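The Bullow Bake Night lineup is out and I have been grinning at my phone since breakfast! 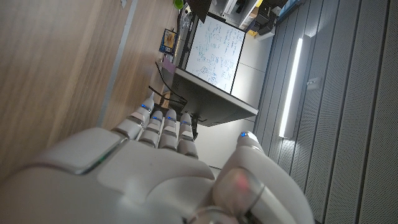
OK so for anyone who missed it, they announced 8 bakers for the new season and I knew two of the names straight away, which never happens to me. Latrice Dunleavy is in (she did the weather on Donby Radio for years and I would listen to her read a parking ticket). Nest Penry is in too, and she's 85, and I already want her to win the whole thing. They start with braided bread this time, and I tried a four-strand loaf last night to get in the mood. Picture four long white fingers side by side, spread a little, the top one reaching out past the rest, and you have my dough before I'd crossed a single strand. It went downhill from there but we ate it.

More news, sorry, I'm excited. Espinoza is back as head judge, and the final moves to the old Foltine theater, with 2,000 seats! My sister and I are going to try for tickets when they go on sale in February.

12 episodes this time, up from ten. My husband has asked if that means twelve weeks of me baking along. Yes it does, sweetheart.

Who's everybody rooting for? I'm Team Nest until somebody talks me out of it.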